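5 min read

4.2 Resetting the table

Every paper in this area reports how well the policy performed, and very few report who put the blocks back. In our case it was Rattana Chantharasri, who reset the Urkden bench by hand for all of the May sessions and whose patience we did not think to log. We recorded 1713 episodes against a target of 2000. The shortfall is mostly lunch.

Each episode starts from a cluttered layout: seven small wooden blocks, scissors, a bowl, and a dish rack with utensils along the far side. The two arms share one policy and, on bad days, one opinion about who should move first. 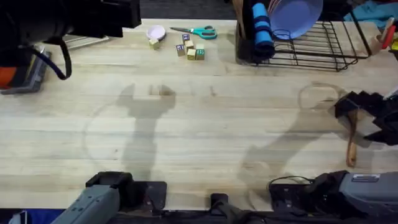

Figure 5. Bimanual workspace with a wooden utensil at the right gripper.

We compared strict resets, where items return to marked positions, with lazy resets, where they go back wherever seemed reasonable. Policies trained on lazy resets did better on unseen layouts in both the Homesora and Srithong task sets. We had budgeted for the opposite result, and had already bought the tape.

We use cookies to improve your experience. Accept | Manage settings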